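Ostarwood revises specification for decorated cup and stirrer sets

Ostarwood has issued a revised specification for its decorated cup and stirrer sets, covering the fit between cup handles and wooden stirrers, the placement of face markings, and the way finished sets are laid out for checking before they are packed. The revision takes effect in November and applies to all stock assembled at the company's Broltico workroom.

The sets pair a white cup and a black handle with two wooden pieces of different thickness. The thicker piece is sold as a stirrer. The thinner dowel is supplied as a spare and doubles as a tester for the handle opening. Cups are bought in blank from Strobel, which supplies the body and handle as a finished unit, and the markings are added by hand at Broltico. Wood is cut to length by Evever, a small turning shop that also supplies honey dippers and drawer pulls to the same workroom.

The previous specification gave a single clearance figure for the handle opening, measured at its widest point. This proved inadequate for checking at the bench. A curved handle narrows towards both ends, and a stirrer which passes freely through the centre of the loop can bind where the handle meets the body. Under the new document, clearance is measured at three positions: the upper junction, the midpoint and the lower junction. The smallest of the three readings is the one recorded.

A trial batch of 174 cups was measured under both methods before the change was adopted. All of them met the old figure. Under the revised method, 8 were set aside for insufficient clearance at the lower junction. These were returned to Strobel for re-measurement and have been excluded from the spring range.

The bench check itself is largely unchanged. Each cup is placed on a clear tabletop and the wooden pieces are offered up to the handle, crossing one another, so that the fit of both can be judged together. The checker looks for contact marks on the handle coating and for splinters or lifted grain at the cut ends of the wood. Pieces with a rounded end are to be placed so that the rounding can be inspected without turning the cup.
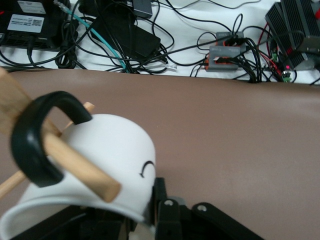

Face markings are dealt with in a separate section. The decorated range uses simple black line work, principally short arcs suggesting a closed eye or an eyebrow, drawn freehand on the white surface. Some variation in line weight and curvature is accepted, and the specification makes no attempt to define a standard face. It does, however, set a minimum distance between any mark and the rim, to keep the drawn area clear of the part of the cup that touches the mouth. Marks are also to be kept clear of the handle junctions, where the surface is harder to clean before drawing and the line tends to break up.

Pens used for the work must be recorded by batch. A cup is not to be handled on its marked side until the curing period has finished, and stacked storage is prohibited during that time. Cups found with smudged or doubled lines may be cleaned and redrawn once. Any cup needing a second correction is sold undecorated through the seconds shelf at the workroom.

Requirements for the timber pieces have been tightened in two respects. End grain must be sanded to remove sharp edges after cutting, and the colour of the two pieces in a set must match to the eye under the bench lamps. Light tan stock is preferred. Darker lengths are not considered faulty but will be grouped and sold as loose stirrers. The company said that mismatched timber had accounted for more customer queries than any other feature of the sets, including breakages in transit.

No finish is applied to the wood. A food-safe oil was considered and rejected on the grounds that it transferred to the cups during storage and left a film which interfered with the marking pens. Buyers will instead receive a printed card advising that the wooden pieces be washed by hand, dried upright and kept out of the dishwasher. The card also advises against leaving a stirrer standing in hot liquid for extended periods.

Packing will move to a divided cardboard tray. The existing method, in which the wood was laid across the cup and held with paper tape, allowed the thinner dowel to shift against the handle. In the new tray, the cup sits on its base with the handle facing the short side, and the two wooden pieces lie in a channel along the long side. The tray is made from uncoated board and can go in kerbside recycling with the outer carton. Remaining stocks of paper tape will be used for sealing the cartons.

Ostarwood recorded sales of 869 sets in the last financial year, mostly through markets and a small number of regional homewares shops. The figure does not include cups or stirrers sold separately. The recommended retail price will not change with the new packaging, although the minimum wholesale order will rise to cover a full carton of trays.

Retailers holding sets assembled under the old specification may continue to sell them. Those wishing to check existing stock can do so by passing the thinner dowel through the handle at the upper and lower junctions. It should slide through under light pressure and come out without marking the coating. Sets that fail can be exchanged at the Broltico workroom on presentation of the carton label, or by post at the company's expense where the retailer is more than 3 hours away by road.

The revised specification runs to four pages and includes a measuring diagram for the handle opening. Printed copies will be sent to current stockists with their next order, and a copy will be kept at the workroom counter. A separate document covering the larger soup cups, which use the same handle in a heavier section, is in preparation.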